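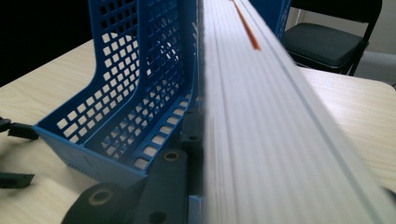 Paper stack in the gripper, next to the blue magazine holder.

Want to spend a few evenings filing paper the hard way? I'm looking for 2 people to join my build at the Ekham shared workshop, and I'd love it if you were one of them!

The project is called Flukel. It's a hand-held gripper tool that I started putting together in September, first on my kitchen counter and then at the workshop once I ran out of counter. You hold it, you pick things up with it, and the camera on it records what the gripper is doing. Later on, all of that is meant to teach a small home-built arm to do the same jobs. The arm is only half wired right now (it's called Zakitz, don't ask, I was tired), so for the moment it's all about human hands.

The first job is desk tidying. Stacks of paper, file holders, folders, that kind of thing. Paper is a pain! It bends, it slides, it fans out just when you think you've got it. I want 3000 good recordings before I start training anything, and my wrist has let me know that I can't do them all myself.

What you'd be doing: picking up stacks, putting them in holders, taking them out again, and telling me when the grip feels wrong. I'll be at the bench next to you with a screwdriver, so if a finger pad keeps slipping we can swap it and go again. If you like tinkering you're very welcome to get into the hardware too — I have strong opinions on jaw shape and would enjoy hearing somebody else's.

You don't need any robot experience. You do need to be 18 or over, okay with repeating yourself, and happy to stand at a table for a couple of hours with breaks. Left-handers, please write! I'm right-handed and I'm sure it shows in the design.

Sessions are 2 hours in the evening, and we'll pick the days together. Pay is 12 dollars an hour, cash at the end of the night, plus coffee and whatever snacks I've brought. Your hands may show up in the recordings, your face won't, and I'll go over that with you before we start.

To sign up, leave a note in the Flukel box by the workshop's front door, or reply to this post. Tell me which evenings work and whether you've built anything before (a birdhouse counts). The workshop is upstairs from the old Bauerfeind store, side entrance, ring twice.

Posted 8 Nov 2018. I'll take this down when both spots are filled.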